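Suturing

Suturing is the closing of a wound or the joining of tissue with stitches. The word covers both the act of stitching and, loosely, the thread itself, which is properly called a suture. It is one of the oldest procedures in surgery.

Materials

Suture materials are divided into absorbable and nonabsorbable types. Absorbable threads lose strength over days or weeks as the body breaks them down, either by enzymes (catgut) or by hydrolysis (polyglycolic acid, polydioxanone). Nonabsorbable threads include silk, nylon and polypropylene. Either group may be made as a single filament or as a braid. Braided thread holds a knot well but can harbor bacteria between its strands — a drawback in contaminated wounds.

Thread size is given by a number followed by a zero. A higher number means a finer thread, so 6-0 is thinner than 4-0. Sizes 5-0 and 6-0 are common on the face, while 10-0 and finer are used in eye and microvascular work.

Needles

Most modern needles are curved and come attached to the thread. The curve is stated as a fraction of a circle, usually 3/8 or 1/2. Taper-point needles spread tissue and are used in bowel and blood vessels. Cutting needles have sharpened edges and are used in skin.
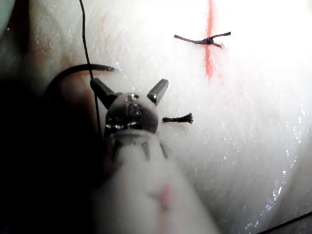 Techniques

In interrupted suturing each stitch is tied separately, so the failure of one does not open the whole wound. Continuous suturing uses one length of thread and is faster, but a single break can loosen the entire line. Mattress stitches pass through the tissue twice and may be vertical or horizontal; the vertical form helps turn the skin edges outward. Subcuticular stitches run within the dermis and leave few surface marks.

Removal

Nonabsorbable skin sutures on the face are commonly removed after 3 to 5 days. Those on the scalp or trunk stay in longer, and those over joints may be left for up to two weeks.

See also: Surgical staple, Ligature, Wound healing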